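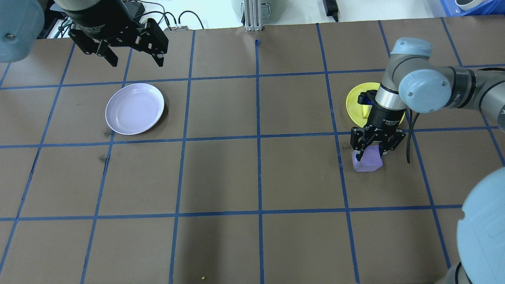

About Geker

Welcome, and thank you for stopping by. Geker is a small robotics company in Prundthorpe, and our work is teaching robot arms to handle everyday things: plates, cups, blocks of foam, whatever ends up on a kitchen counter or a packing bench. We started as two people sharing one bench, and there are 11 of us now, plus a fair number of arms, so the place is a good deal louder than it used to be (and the coffee is better, thank goodness).

Most company pages tell you about the good days. We'd like to tell you about a bad one, since it changed the way we do nearly everything, and new customers tend to ask about it sooner or later anyway.

The December fault

It happened at 4:40 in the afternoon, on a two-arm table we call Woo. Woo had been running the same plain job all week: pick up a foam cube, put it on a plate, pick it up again, put it on another plate. It was on cycle 383 of the day when the right arm stopped listening to its joint limits, swung across the table and struck the left arm hard enough to bend a gripper finger and crack a wrist cover. A plate went over the edge and broke. Xiaoqing Qiu, who founded the company with Orestis Michailidis, was standing an arm's length away, reaching for a pencil. She wasn't hurt, and we are grateful for that every time we tell the story.

She hit the stop button, and the arm kept moving for 2 seconds before it quit. That may not sound like much. If you have ever stood next to a moving arm, you know it is a very long time.

What we found

We shut down every table in the building that evening and left them off for the rest of the month, which was hard on our schedule and harder on a couple of customers, who were kinder about it than they had to be. Orestis took Woo apart himself and laid the parts out on the floor in the order they came off.

There were two separate faults, and they had been waiting for each other. A cable at the wrist had been rubbing on a bracket each time the arm turned, until one of the wires inside made contact only some of the time. That gave the controller bad position readings. The second fault was ours alone: a software update we had written the month before sent the stop signal through the same queue as ordinary motion commands, so the stop had to wait its turn behind moves the arm had already been told to make. We had tested that button with the arms standing still, and never with them at work.

Xiaoqing wrote up the whole thing in plain words and sent it to everyone who had one of our tables. We still send it to anybody who asks.

How we work now

The stop button on each table is wired straight to motor power, with no software in between. We test it every morning with the arms moving, and whoever does the test signs the sheet by the door. Wrist cables are replaced after 3000 cycles whether they look tired or not. While the arms are powered, people stay behind the line on the floor, and that goes for founders, visitors and the fellow who brings the sandwiches.

We also built a monitoring tool, Grovila, that compares where an arm says it is with where it was told to go, and cuts the power when the two drift apart. It began as a weekend project and now comes with every table we deliver. It can be a little jumpy. We get calls about it stopping a job for no reason the customer can see, and we would much rather take those calls than the other kind.

Anyone on our team can shut down a table at any time, including people on their first day, and the table stays down until someone has looked it over. Last spring an intern stopped a customer demonstration over a clicking sound. It was a loose screw in a cover, and we all had cake.

Come and see us

We love having visitors, especially school groups and people who are thinking about their first arm and feel nervous about it. Write to us through the contact page and tell us a bit about what you would like to see. Closed shoes, please, and long hair tied back. Parking is behind the building, by the green gate.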